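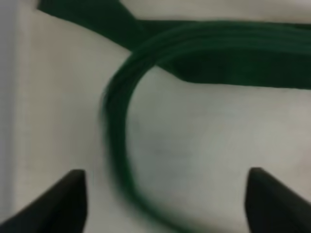
Ticket 392 – Ribbon cell: gripper misses the strip on about half of the picks
Project: Pisharody
Cell: Tikalberg bench, single arm, two-finger gripper, wrist camera
Status: Closed, with one follow-up

Reported
The arm goes down over the green ribbon, closes, and comes back up with nothing. It's worst when the ribbon has landed in overlapping folds. A single straight piece is fine nearly every time. Folded over itself, it's a coin toss. No fault codes, no stops, nothing in the controller log except a finished cycle. The job before this one (short lengths of cord) ran well on the same program.

07:40
Started with the easy things. Air is good, fingers open and close cleanly, no play at the mount. Swapped the finger pads for the spare pair anyway. No change, so the old ones went back on.

08:15
Checked the wrist camera. The lens had a light film on it and I wiped it down with the dry cloth from the kit. Picture is a little better up close, but the fingertips are still soft in view, as they always have been at this focus setting. That's fine for us. The pick point is between the fingers and farther out.

09:05
Put the ribbon down by hand in a loop, with one end crossing over the flat part, and ran the approach without closing. Now we're getting somewhere! The vision step draws one outline around the whole dark green area and takes the middle of it. With an open C shape, the middle of the outline is bare surface. The gripper was going exactly where it was told, to a spot with no ribbon in it.

09:50
Tried the "largest solid area" option in the Govness vision setup. This puts the pick point on the widest flat section, which sounds right, but flat ribbon lying tight to the surface is the hardest thing for these fingers to get hold of. They slide over it. Better aim, same empty gripper.

10:30
Tried it the other way around and asked for the narrow section. Where the ribbon stands up on its edge it looks thinner from above, and the fingers can come down on both sides of it. First run picked it up. So did the second. I was grinning by the fifth.

Settings changed:
Pick target: from outline center to narrowest run
Minimum run length: 15 mm
Finger angle: follow the run, so the fingers close across it
Edge contrast: up 3 steps

The contrast step matters more than I expected. Green on green is tough where the ribbon crosses itself, and at the old setting the two layers were read as one piece. With it turned up, the camera finds the line between the top layer and the one under it most of the time.

11:45
Height. The approach was stopping too high for the new target and only pinching the top of the fold. Lowered it a touch at a time until the fingertips just cleared the surface, then saved that as the new floor. Please don't go lower than this. The fingers will drag.

13:20
Ran 60 picks, dropping the ribbon fresh each time and letting it fall however it liked. All but 3 came up on the first try. The misses were all the same case: ribbon lying completely flat with no raised part anywhere, so there was no narrow run to find. The program now sees that, gives up cleanly and asks for a nudge, where before it would close on air and call it a good cycle. I'm really happy with that part.

14:10
Saved the recipe as Marnunach ribbon, copied it to the backup, and left the cord recipe alone. If you switch back to cord, load the whole recipe. Changing only the pick target leaves the lower floor in place.

Follow-up
Work out a nudge move for the flat case. I'd like to try one finger pushing sideways from the end of the ribbon to raise a fold – it worked by hand, and the arm has plenty of reach for it. Opened as its own ticket.

Reply from the line, 15:35
Running since lunch on the new recipe and it's a different machine. One flat piece, it asked for help, we gave it a poke and it carried on. Okay to close.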